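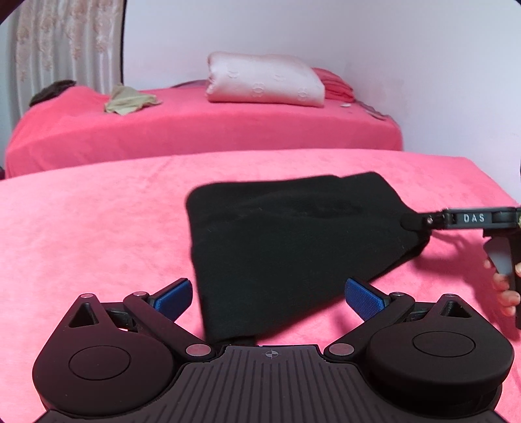 How Do Grown-Ups Get Picked for a Job?

Have you ever seen a sign in a shop window that says HELP WANTED? I used to think you walked in, said "I'll help!" and they handed you an apron. For a few tiny shops that's still pretty close! But when a big place needs workers, lots of people want the same job, and somebody has to choose.

Let's make up our minds to follow one job from start to finish. The town of Tritthorpe needs new mail sorters. It has 11 jobs to fill, and 227 people want one. Uh-oh. That's a lot of people left over.

First comes the notice. It tells you what the job is, what it pays, how old you have to be and the last day you can ask for it. That last day is called the deadline, and it's serious stuff. If the deadline is in January and your form shows up in February, too bad – even if you'd be the best mail sorter in the world. 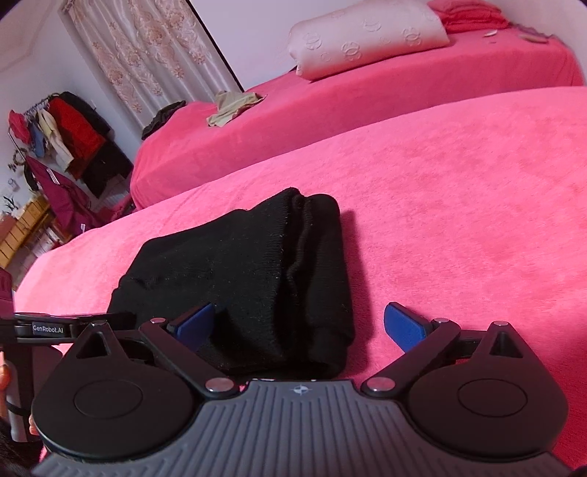 Next is the application, a form with lots of boxes. You put in your name, your address, the schools you went to and any jobs you've had before. You also say what you're good at, and it has to be true! Say the job is in a clothing store. Folding a black knit garment, like the one on the pink blanket, is a real skill there, so you could write "I fold clothes neatly." If you can't fold a sock, leave it out (or go practice).

Then there may be a test. Yes, grown-ups take tests too, and yes, they get nervous. The Tritthorpe test has 300 points. You read addresses, match zip codes and do some arithmetic, all with a clock running. My own first job test was at a warehouse called Herkier and I chewed my pencil so hard I got paint on my teeth.

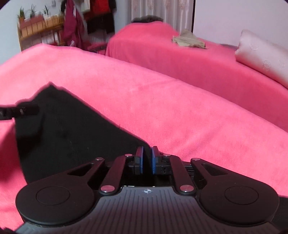
After the test, the scores go on a list. Everybody who passed is on it, with the highest score at the top. In Tritthorpe 106 people passed, which is still way more than 11, so the people near the top get called in for an interview.

An interview is a talk. Someone asks you things like "Why do you want to work here?" and "What would you do if two letters got stuck together?" You get to ask questions too, and I think you should. I always ask about lunch.

Last of all, the people who got picked receive an offer. They can say yes or no. If somebody says no, the next person on the list might get a call, so it's good to answer your phone!

Words to know
Applicant: a person who asks for a job.
Vacancy: a job with no one in it yet.
Deadline: the last day you can send your form.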